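Household Practice 123, Unit 6: The Small Refrigerator
Handout to accompany the Lallar Hall session. Read before section, or during it, as is traditional.

1. Why start small
A compact refrigerator has every problem of a large one and fewer places to hide it. Ours has a white interior, a shelf across the middle and a door that will take a soda bottle. Last April's class managed to lose a lemon in it for two weeks.

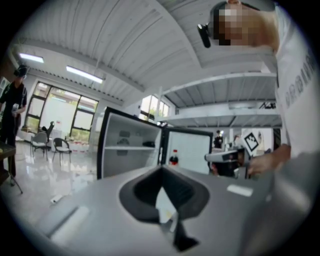

2. Shelf or door
Sindimley's rule (course reader, p. 54): the door is for things that forgive you. It is the warmest part and gets swung into the room whenever somebody wants to think. Soda, mustard and pickles forgive. Milk does not, though manufacturers keep molding a spot for it.
Stand bottles upright, cap tight. A bottle laid on a wire shelf will roll, and it will pick the moment you have both hands full.

3. The back wall
Find the vent and the dial before you load anything. Leave a finger's width in front of the vent. Lettuce pushed against it freezes, after which people turn the dial, after which the milk goes. Set the dial once, wait a day, then read a thermometer. The numbers on a dial are not degrees, whatever your uncle says.
With a bottle in the door, the cola's red cap makes a handy height check against the shelf above the next item you buy.

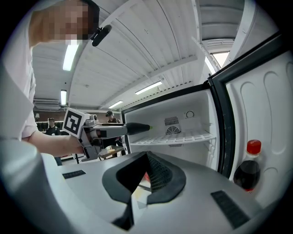
Mwanaisha Mrema objected in section that cola has no business being chilled in the door at all, as it belongs at the back of the shelf where the cold is, and that the rule confuses what keeps with what tastes good. Two points to her. Bring the counterargument next time, along with the Ostuvitz reading.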